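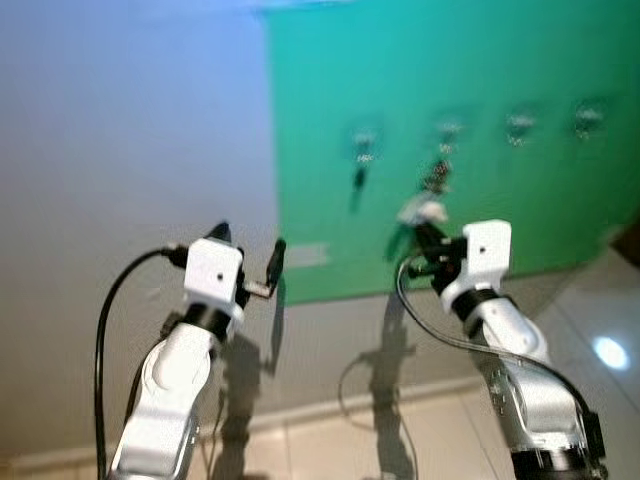

Two-Arm Build Moves to Hanging Tasks

The Nommont Community Workshop is pleased to report progress on its two-arm robot, a member project begun in February under the direction of Kumiko Amano. Both arms are now wired and share one controller, and the build group has turned to the work it was formed to do: taking small items from a row of hooks and putting them back.

The green panel was chosen after a trial of several backgrounds. Žofie Koubek, who maintains the control software, found that the hooks were easier to pick out against it than against the bare wall. Its mounting height may still change, as the outermost hooks lie close to the limit of reach.

Cable routing remains the main open item. The wrist cables on both arms currently run in open loops, and members working nearby are asked to keep sleeves and tool cords clear of them. Debashish Rathnayake has proposed clips along the lower segments. A test set will be printed before any change is made to the wrist housings.

The group has logged 31 hours of supervised running. Speed is held at a reduced setting until the emergency stop has been moved to the door side of the bay. Iresha Begum is handling that work and has asked that the bay not be booked for other projects while the wiring is open.

Members who wish to take part should complete the electrical safety session first. Places are limited to 3 at each session. The parts list and current drawings are kept in the project binder at the front desk, and corrections may be written directly on the sheets.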